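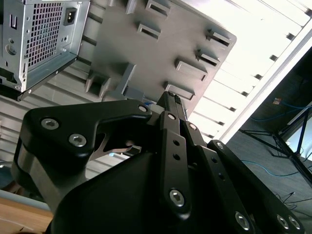 Materials and Making, Week 6
Why things are held together the way they are
Notes by Yuk-lan Kan

Reading: Pascombe, the chapter on joints. Skip the preface, which is mostly about his boat.

Every made object is a set of arguments about joining. Glue, weld, rivet, screw, snap, stitch. The choice tells you what the maker thought would happen next, and quite often that the maker didn't think about it.

1. Permanent or not?
A weld says this will never need to come apart. A screw admits it might. Most of the trouble in your kitchen drawer comes from somebody picking the first when they should have picked the second. The Woserley kettle, our running case this term, has 11 screws, of which 10 can be reached by a person with ordinary hands. We will pass it around on Thursday. Please return it.

2. Heads
Slotted: old, cheap, slips. Still found on switch plates.
Cross: centers itself, then chews itself up if you use the wrong size driver, and you will.
Hex socket: takes a good deal of turning force for a small head. The key is in the drawer with the other keys, none of which fit.
Security heads: meant to keep you out. The bits to open them are sold in most hardware stores.

3. Threads
A coarse thread goes in fast and suits wood and soft plastic. A fine thread suits metal and needs a straight start. If it gets stiff on the first turn, back it out. Do not apply confidence.

4. Pivots
A fastener through a moving joint has two jobs: hold the parts together and let them turn. Tighten it all the way and you have a bracket. Leave it slack and it walks out by itself. The usual answers are a shoulder screw, a bushing or a lock nut. Chou's paper compares them over 80 samples and is better than its title.

5. For next week
Take apart one thing you own, and not your roommate's. Draw each joint, name the fastener, and say what you would have used instead. One page. The Cillach scissors have been done to death, so pick something else.

Parts left on the bench after class go in the coffee can by the sink.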